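Section 7 — Gripper faults: fingers won't open, or open late

Read this before you re-home anything. Covers the Bilex two-finger gripper on the Pliltunex arm, bench set-up only. The cell at Pliltthorpe has its own sheet, don't mix them.

What went wrong

Back in December the fingers on bench 2 stayed shut after an open command. Controller said open, fingers said no. Operator reached in to free the part, the late command landed, the jaw jumped. Pinched thumb, nothing broken. Logged as a safety matter anyway and that's why this section got rewritten.

Cause was two things at once. Finger screws too tight, so the fingers bound on the slide. And the retry setting was on, so the controller kept the command waiting and fired it as soon as the load came off.

CAUTION: A gripper that isn't moving is not a stopped gripper. Treat it as live until the power light is out.

Signs to look for
Fault 13 on the pendant (open not confirmed)
Motor hum with no travel
Fingers pressed together with no part between them and the pendant showing OPEN
Fingers open on their own after you nudge the arm

Any one of these, stop and do the steps. Don't "just try it again".

Clearing the fault

1. Hit the stop button. Hands out first, then stop, if you have the choice.

2. Turn off gripper power at the side switch. Arm power can stay on so it holds its pose.

3. Wait 30 seconds. Light on the gripper body has to be fully out, not dim.

4. Write down the fault number and what the arm was doing. Pendant loses this at restart.

5. Back off the finger screws a quarter turn each. Same on both sides.

6. Slide the fingers apart by hand. Should feel smooth the whole way. If it catches, go to Replacing the slide, section 9.

7. Check the pads. A pad that has crept inward will hold the fingers off square and you get teh same fault again next shift.

8. Snug the screws back up. Finger tight plus a touch. No long-handled wrench.

9. Pendant, Gripper, Settings, Retry on fault — set to OFF. It comes ON from the factory. Check it every time, an update can put it back.

10. Gripper power on. Stand clear. Open and close from the pendant with nothing in reach.

Note: if step 10 gives fault 73 instead of 13, that's the cable at the wrist and not the fingers. Power off, reseat, start over from step 2.

Test pick

Do this at low speed before going back to normal work. Use something soft that won't matter if it gets squeezed. No glass, no parts that are going to a customer.

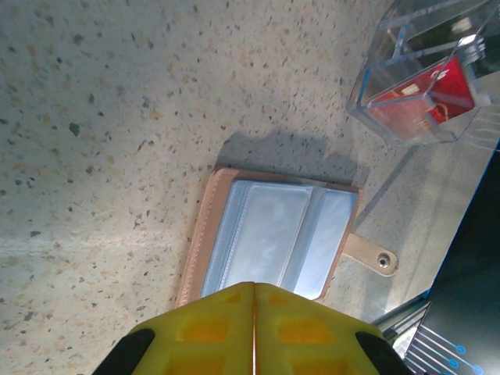
Come down slow and stop short of the item. Open from the pendant, watch both fingers. They should leave the center line together. If one lags, stop — screws are uneven, back to step 5.

Close on the item, lift a little, hold, set it down, open. Then the same again from a different angle. Any hesitation on the open counts as a fail, even if it lets go in the end.

CAUTION: Never pull a stuck item out by hand with gripper power on. Power off, wait, then take it.

Still faulting

Tag the gripper, take it off the arm, put it on the Kim shelf with the fault note taped on. Don't swap fingers from another unit to get through the shift, the wear wont match and you end up with two bad ones.

Anything that touched a person goes to Kiều Đinh the same day, even if there's no mark. Leave the bench as it is till she's seen it. Pendant on, if it's safe to leave on.

Next: Section 8, Pad wear and replacement.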